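Small business owners' corner > Shipping, packing and storage

Selling small parts out of my spare room – how do you keep orders from getting mixed up?

Posted by trereck_tinkers

Hi everyone, long time reader, first time poster, please be gentle.

I sell replacement bits for old clocks, wind-up toys, sewing machines and the odd kitchen gadget. Little stuff, mostly. Spacers, gears, washers, springs, feet, knobs. I started doing this when I couldn't find a part for my aunt's kitchen timer and ended up buying a whole shoebox of parts from a repair shop that was closing down. Then I bought another shoebox. You can see where this is going.

Up until September I was doing maybe a handful of orders a week and I could keep the whole thing in my head. I'd pull the parts in the evening, put them in little envelopes, write the address, done. Then somebody linked to my shop in a sewing group and I had 113 orders in one month. I got them all out the door, but I sent the wrong thing to way too many people. One lady got three springs and a knob she had never asked for, and the guy who was waiting for the knob got nothing but an apology.

What I have right now: a folding table, a label printer that works when it feels like it, a set of plastic drawers with 18 compartments (not nearly enough), and a spreadsheet I hate. I'm in the spare room, which is also where my mother-in-law sleeps when she visits, so anything I set up has to be able to come down again. I can spend up to 300 dollars on this, but I'd love to spend less.

Things I'm stuck on:

Do you store by type of part, or by what the part came out of? I've done it both ways and right now it's half and half, which is the worst of all worlds.

Do you pick one order at a time, or pull all the parts for the day and sort them afterward? The second one feels faster but I think that's where my mistakes come from.

And is inventory software worth it at my size? I keep getting ads for one called Zoneo and I can't tell if it's meant for people like me or for people with a warehouse and a forklift.

Thanks in advance. I do love this little business, I just want to stop writing apology notes!

Posted by buttonjar

Hey, welcome! I sell buttons, buckles and bra hardware (yes, really, there's a market) and I've been through exactly what you're going through, so let me tell you what I'd do and you can ignore whatever doesn't fit.

First, store by type. Always by type. I know it's tempting to keep everything from one machine together because that's how it came to you, but your customers don't shop that way. They want a washer in a certain size. They don't care that it spent forty years in a drawer with a bobbin case. If a part really only fits one thing, give that thing its own drawer and leave it there, but make that the exception.

Second, and this was the big one for me, give every drawer a number and forget about names. I used to have labels like "small brass, shiny" and "small brass, less shiny" and I would stand there holding a buckle and have a little debate with myself. Now it's just a number on the drawer and the same number in the listing, in the stock field where buyers don't see it. When an order comes in the packing slip says 42 and 57 and I go to 42 and 57. I don't have to think at all, and at nine at night after the kids are in bed that's how I like it.

Third, one order at a time. Please. Pulling everything together is only faster if you have somewhere to sort it, like a wall of cubbyholes, and it sounds like you've got a folding table and a visiting mother-in-law. I lay out one order, check it against the slip, bag it, staple the slip to the bag, and only then do I touch the next one.

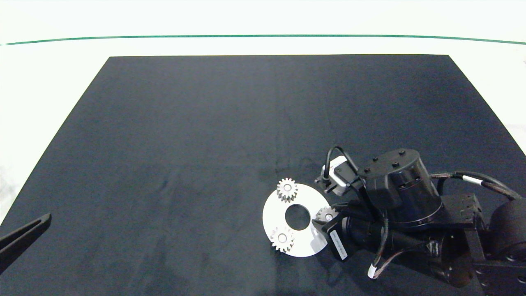
The other thing that helped was slowing down on the checking part and speeding up everywhere else. I pre-cut my cardboard while I'm watching TV. I stamp my return address on a whole stack of mailers in one go. I fold my thank-you cards in the car at school pickup (I get some looks). So when I finally sit down to pack, the only real job left is getting the right thing in the right bag, and I can give it my full attention.

On money, you don't need anywhere near your 300. I got my drawers used from a hardware store that was redoing its back room. They were filthy and one of them still sticks, but I paid less for the lot than one new cabinet would have cost. If you need to be able to put it all away, look for the kind with a handle on top and a lid that latches. Test the latch before you buy! I dropped a box of mixed snaps down the basement stairs once and I'm still finding them.

I also bought a cheap postal scale, and it earns its keep twice. You get your postage right, and you catch mistakes. If someone ordered ten of something and I know what ten of them weigh, a quick look at the number tells me if I'm short. It won't help with a single spring, obviously, but for anything sold in bulk it's great.

I never tried Zoneo so I can't help there. I used a paper notebook for two years and then a spreadsheet, and I'm still on the spreadsheet. Mine has four columns: drawer number, what it is, how many, and when I last counted. I recount a few drawers on the first of the month and work my way through the whole lot over the year. If yours has more than six columns I think I know why you hate it.

Oh, and about the apology notes – keep a few small free extras around to tuck in when you do mess up. I put in a card of pretty buttons and people are so nice about it. I had one woman come back and order from me every month for a year after I sent her the wrong buckle.

Posted by Lins Supply Shelf

Use zip bags with a white write-on strip. Buy by the thousand. Write the part number on the bag before you put the part in, never after.

Get rid of the label printer if it's unreliable. A bad printer will cost you more time than handwriting.

Posted by oldgrump_in_the_garage

I'm going to disagree with buttonjar on one point, with respect, because the rest of it is good.

I don't think numbers alone are enough if you sell things that look alike. Buttons are different colors, so your eye helps you out. With springs and gears you can have two drawers side by side where the parts are almost twins, and if one gets dropped back in the wrong drawer the number won't save you. What I do is tape one sample part to the front of each drawer with clear tape, right next to the number. Takes an evening. When I pull a part I hold it up to the sample before it goes in the bag. I also skip around when I assign drawers so that two similar sizes never sit next to each other. My wife thinks it looks like chaos and she's right, but I haven't shipped the wrong spring since I did it.

Get a better light, too. I worked under a ceiling bulb for years and blamed my eyes. A clamp lamp with a bendy arm is cheap and it comes right off the table when company's coming.

As for Zoneo, I had it on a trial. It's fine. It seemed to me it was made for a bigger outfit than mine, and I spent more time setting it up than I would have spent packing. I ended up going with a free thing called Sirport, mostly as a list that I can look at on my phone while I'm standing at the drawers. If you like your spreadsheet you don't need either one. It sounds like you don't like your spreadsheet, though, so maybe give the free one a go on a slow week. Don't try to enter everything at once. I put in my 20 best sellers, used it like that for a month, and added the rest as they sold.

One more thing. Limit your order days. I pack on 3 days out of the week and it says so right at the top of my shop page. I thought I'd lose sales over it and I can't say I noticed any difference. What I did notice is that I stopped packing half asleep.

Posted by trereck_tinkers

Oh wow, thank you all so much! I'm going by type, with numbers AND the sample taped on the front (genius, I have so many near-identical springs it's embarrassing). I've already emptied the drawers out onto the bed in the spare room to start over, so I'm kind of committed now.

buttonjar, I have eleven columns. I'm deleting most of them tonight.

Quick follow-up if anyone's still reading: does the clear tape leave gunk on the drawers after a while, or is there a kind that peels off clean?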